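CLAMGATE ADVISES HOUSEHOLDS TO THINK TWICE BEFORE BUYING ANOTHER THROW

Home care firm questions the "cover it and carry on" approach to tidy living rooms, and publishes a free floor-first checklist

FOR IMMEDIATE RELEASE
Wednesday, November 11, 2020

NURHOLM – Clamgate, the home care and storage advice firm, today published a short guide that takes issue with one of the most repeated tips in home decorating: that a big blanket over a low piece of furniture will make a room look finished.

The firm has its doubts. Over the past few months its advisers have looked at 147 living rooms and spare rooms for clients who said they were short on storage. In 51 of them, a throw or blanket had been put over a bench, daybed or low couch as part of a recent tidy-up. Clamgate asked those households whether they could name what was underneath. Most could name one or two items. Very few got to the end of the list.

"We like blankets. We own blankets," the company said in a statement. "What we question is the claim, made in a great many magazines and a great many store catalogs, that draping one over something counts as tidying. The clothes are still on the floor. The charging cable is still on the floor. You have made them harder to find, and you have paid for the privilege."

The guide, called Floor First, asks people to start at ground level. Before folding, draping or buying anything, they should clear the strip of floor under and beside each piece of furniture, sort whatever comes out, and only then decide whether a cover is wanted at all. 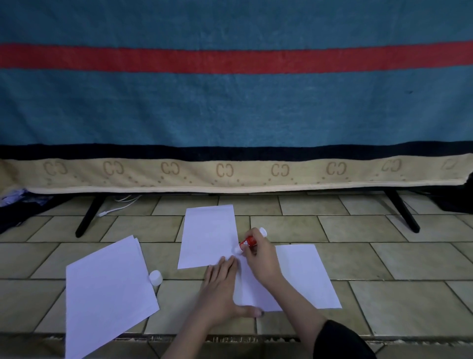
Cables get a section of their own. Thin white ones are the worst, according to the guide, as they tangle easily and tend to end up in the shadow behind a furniture leg, where a vacuum finds them before their owner does. Clamgate suggests winding each one separately and keeping it in a drawer. It does not recommend cable boxes, cable sleeves or decorative cable baskets, having seen too many of them sitting empty next to the cables.

Paper comes next. The firm allows laying papers out on the floor to sort them, a habit that many organizing books frown on. A tile floor is flat, it is usually the largest clear surface in the house, and it has the advantage that people want it back. Papers sorted on a table, the guide notes, have been known to stay there until February.

Clothes and small cloths pushed to the ends of a couch are handled in a single paragraph: pick them up, shake them out, and put them either in the wash or away. The guide does not offer a folding method. "There are plenty already," the company said, "and we have yet to see one that works on clothes nobody has picked up."

On the matter of blankets with bold stripes or lettered borders, Clamgate takes a cautious line. A strong pattern does draw the eye upward and away from the floor. The firm accepts that this is why people buy them. It is less convinced that the effect lasts for anyone who lives in the room, or for any guest who sits down and looks at their feet. A blanket that hangs almost to the ground also collects dust along its lower edge, and the guide advises shaking out that edge every week.

Clamgate is aware that advice of this kind is usually followed by a product. There isn't one. Floor First is free, runs to 3 pages, and contains no discount code. Retail partner Hemora, which sells bedding and throws, was shown an early draft and asked whether the title might be changed to something friendlier to throws. The title was not changed. Hemora stores will carry printed copies anyway.

The company also makes no promises about results. It tested the checklist in some 40 homes before publication. Many of the people who took part said the first session was quick and rather dull, and several admitted that things had drifted back under the furniture within a couple of weeks. Clamgate has left those comments in the guide, on the last page, and has added a line suggesting that the checklist be repeated before holidays and family visits. A separate sheet for households getting ready to host meals during Ramadan will follow next year.

Availability

Floor First can be picked up at the Clamgate office in Nurholm and at Hemora stores. Copies will be mailed on request at no charge. Large-print copies are available.

About Clamgate

Clamgate advises households on cleaning, storage and room layout. It does not sell furniture, bedding or storage containers.

Media contact: Clamgate Press Office, Nurholm

###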